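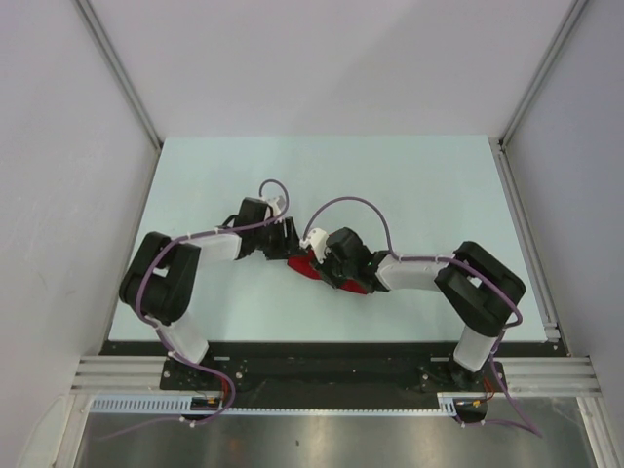
Girish Rastogi's view was that a handover between two arms is a timing problem before it is a gripping problem, and most of the questions at the Skavoder open day came back to that remark. These notes cover the two-arm station. Read them before the lab session in April.

What the station does

Two arms stand side by side on one base plate and work over a shared surface. The task for the visit was a handover. One arm picks up a part, brings it to the middle, and the other arm takes it. For a short time both grippers have hold of the same part, as they do with the red one here. That moment is what you should study.

Why both grippers hold at once

If the first gripper opens too early, the part drops. If it opens too late, the two arms pull against each other. The program has an overlap period, set at 400 milliseconds on the day. Marjatta Karppinen, who ran the demonstration, said they had started with a longer one and cut it down.

During the overlap neither arm should move. The giving arm waits for a signal that the other gripper has closed, then opens and backs away along the line it came in on. Backing away at an angle can twist the part.

Shared space

The arms are close enough to hit each other. The controller treats the middle of the surface as a zone with its own rules: outside it, each arm moves freely, and inside it, both run at reduced speed and each one checks the position of the other. Watch the elbows as well as the grippers. Students planning a path tend to look only at the tip.

Cables

The purple cables follow the arms and have slack left in them, with a loop above each forearm. A cable pulled tight at full reach will wear or come loose. A loop that is too big can catch on the other arm — so check it at both ends of the motion before you run at speed.

Results given at the visit

The log handed out covered 661 handovers. Of these, 14 were stopped by the controller. The handout did not break the stops down by cause, so do not guess at causes in your report.

For the lab

1. Draw the handover as a timeline, one row per arm. Mark the overlap.
2. Say what each arm should do if the "closed" signal never comes.
3. Work out how the timeline changes if the part is twice as long.

Bring the drawing on paper. One page is enough.

Comments

Olaia Ibarra
For number 2, do we assume the giving arm keeps holding forever or is there a timeout?

Marjatta Karppinen
There is a timeout. Pick a value and defend it.

Tuulikki Leinonen
My group has the log sheet with page two missing. Can somebody post it?

Valtteri Hakala
Posted in the course folder, Tuulikki. It is the file called Inine.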